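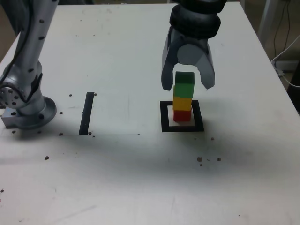 ## Drummond after-school reading program: report for September

Prepared by Kirsty Tosh for Rajeshwari Fernandes, Bratau Fund

### Attendance

Enrollment at Drummond is full at 16 children, all in second and third grade. Two families moved out of the district early in the month and their places went to children on the waiting list. Seven children are still waiting. Pickup at 5:30 is working better now that parents use the side door, although the parking lot is still tight when there is a game on.

### Reading sessions

Each child reads aloud to an adult twice a week. We started the short chapter books earlier than planned for the third graders, who were bored with the leveled readers. The second graders are staying with the leveled set until the November check. Three of them need more work on vowel pairs, and Kirsty has moved them to the early table.

We don't have scores to share yet. The first check was delayed when the test booklets came in the wrong edition. The right ones have arrived and will be used in the second week of next month.

### Spending

We spent $700 of the book budget, mostly on replacement copies and a second set of the animal series. The snack line is slightly over. Milk went up, and we had planned on last year's price. We would like to cover the difference from the printing line, which is under, and need your approval to do that.

### Next month

- Finish the first reading check and send you the results
- Train the new tutor for the early table
- Get a quote from Vusten for two low bookshelves
- Settle the room schedule for winter break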